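Siltitz Reading Room Grant
Progress report to the Forine Fund, second period
Prepared by Malachy Moriarty, 18 July 2021

Where we stand

The Fund asked for a plain account of whether the evening reading groups are doing what we said they would. My answer is that they might be, and that the numbers we have so far don't settle it. I would sooner say so now than in the final report.

We have signed up 80 adults against a target of 60. The last report made a good deal of that, and I have asked for it to be made less of. Signing up costs a person one form and a pen. The figure that matters is how many still come after the first month, and we only began keeping a proper attendance sheet in March. Before then the group leaders kept their own lists, and two of them did not keep lists at all.

Spending

Of the second payment, 1,570 went on books and 1,000 on room hire at Siltitz and Drornholm. Both are within budget. The book money bought mostly short novels and local history, chosen by Catarina Meireles from what the groups asked for. I have no complaint about the choice. I do question whether we needed a new copy for each reader when the Drornholm library would have lent us half the titles, and next period we will ask them first.

The supplier, Kopecký, was late with one order and sent the wrong edition of another. The page numbers did not match the ones the leader had prepared, and that session was mostly spent finding the place. Kopecký has replaced the books at no charge.

Tables and seating

The groups work better around a table than in rows. Leaders in both towns say this and for once I agree with them, having sat through both. People in rows listen to the leader and go home. Around a table they argue with each other, sometimes even about the book. We have asked for quotes on large wooden tables for Siltitz, but I don't want to commit money until we know the lease will be renewed.
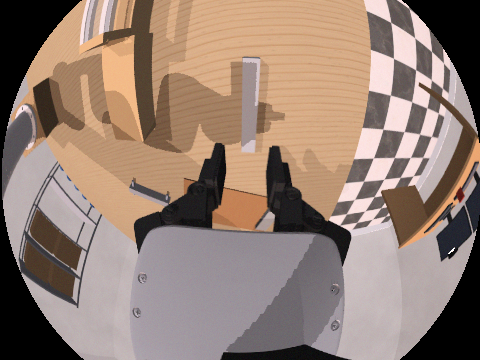
Wooden tabletops in both views. 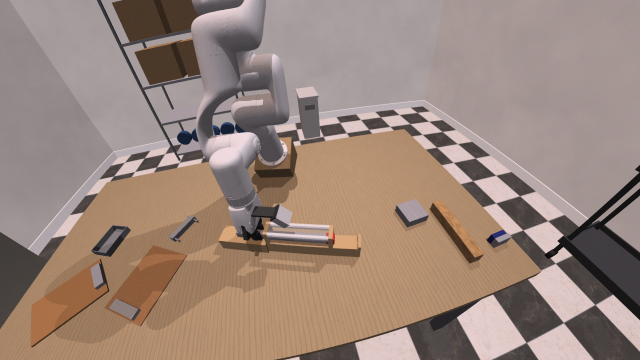 What the readers say

Catarina collected comment cards at the end of the spring block. Nearly all of them are kind. I give them little weight, as they were handed in to the person who runs the group, with that person standing there. The useful ones are the complaints:

The Drornholm session starts too early for anyone on a late shift.
The print in the paperback classics is too small.
Leaders read aloud for too long.
Tea runs out before the break.

The first two can be fixed cheaply. The third needs a conversation that I have agreed to have. Tea is now on the shopping list.

The claim about confidence

Our application said that members would "gain confidence in reading." I did not write that sentence and I don't know how to test it. The survey we were given asks people to rate their confidence from one to five, before and after. Most gave themselves a four at the start, so there is not much room to go up. A few went down, perhaps from meeting harder books - that could be a good sign or a bad one.

I suggest we drop the rating and report two things in its place: how many people finish a book with the group, and how many borrow another one on their own. Drornholm library is willing to help with the second, if members agree to it.

Next period

Move the Drornholm session later, for one block, and compare the sheets.
Stop adding new members at Siltitz until we know who is still coming.
Get an answer on the lease.
Send the Fund the attendance sheets as they are, gaps included.

We are not asking for more money. If the Fund would rather keep the confidence survey, please tell us before the autumn block begins, as the cards have to be printed.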